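What the Port of Gurkton Teaches About Solidarity

November 2021

When the dockers of Gurkton stopped work in September, most newspapers in the capital gave them one paragraph. The strike lasted 35 days. It was the longest in the region since the war, and it was made by people of two languages who, we are always told, cannot live in one street.

The owner of the port, Miltus, had offered a new contract to 489 workers, but only to those with citizenship. The others, mostly families who fled from the Dilline valley, would stay on daily pay. The company expected that the first group would sign. They refused, and the gates were closed the same night.
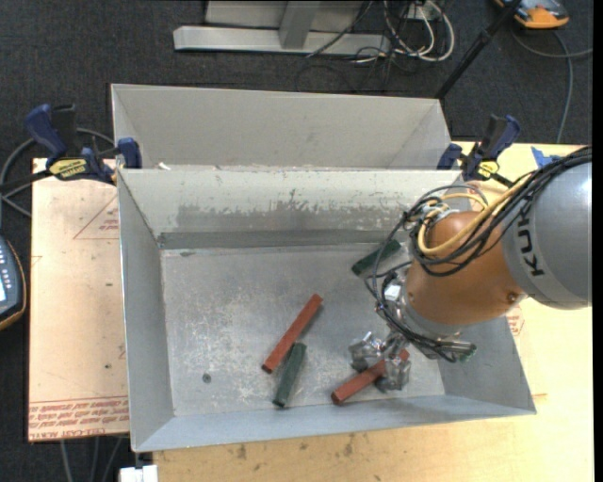 Red and dark green blocks in a metal bin.

Orsolya Kerekes, who came as a refugee and now speaks for the dockers' assembly, does not like the word miracle. "We had meetings every week for years," she told me. "Boring meetings, with translation. People forget this part."

The government's answer was slow and then hard. Police cleared the road to Besnard twice, and 14 people are still waiting for trial. The parties of the left sent greetings - warm ones, I must say - but very little money.

The new agreement covers everybody who works on the quay. It ends after 365 days, and Miltus has already said that it will not renew the same terms.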